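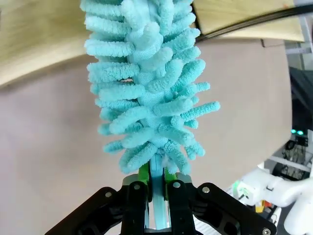 About Skermont

Skermont is a dusting company. We do other things as well, but if you ask the people who pay us, they will say dusting, and we gave up arguing the point somewhere in our second year.

We look after houses, small offices and two libraries, mostly in the older neighbourhoods where people have picture rails, glass cabinets and opinions about both. The business began as a general cleaning service with the usual mops and buckets. Clients kept thanking us for the tops of the door frames. Nobody had ever thanked us for a floor, so we followed the praise.

How we work

Top to bottom, dry before damp. Light fittings, then the tops of cupboards, then shelves, then skirting boards, and the vacuum last of all. Every new starter is told this on the first morning and every new starter vacuums first anyway, once.

Our standard tool is a chenille microfibre duster, the kind with the fat caterpillar fingers. It looks like something won at a fair. It also gets between banister spindles and behind radiators, and it goes in the wash at the end of the day. We tried feathers for a while. Feathers are very good at introducing dust to a different part of the room.

For the record, our duster heads are:

washed after every job, at a low temperature, without fabric softener
air dried, never tumbled, whatever the label says
shaken outdoors and downwind of the client
retired when the fingers go flat

Retired heads go to the van, where they spend their remaining years on the dashboard.

What we charge for, and what we don't

Visits are booked by the room. You tell us which rooms, we tell you the price, and it stays that way unless you have been modest about the size of your ornament collection. We do not move pianos or dust anything with a pulse. Chandeliers are quoted separately. The largest we look after is in the Lillelberg building and has 708 crystal drops, all of which come down by hand each March and go back up in what we hope is the same order.

We will lift your ornaments and put them back facing the way they faced. If you would like them facing some other way, please leave a note. We have learned not to improve things.

The Morgan plan

Most regular clients are on the Morgan plan, named after the street where we had our first office, a room over a dry cleaner that was itself extraordinarily dusty. It covers 12 visits a year, one a month, with the high shelves included every time. You can pause it whenever you like. People generally pause it in summer and ring us in autumn sounding sheepish.

Where to find us

Unit 1136, Droltatau Centre, at the back, past the tile showroom. The front counter is open weekday mornings and you are welcome to drop in. Please don't run a finger along the windowsill. Everyone does, and we do it last.

Page updated November 24, 2025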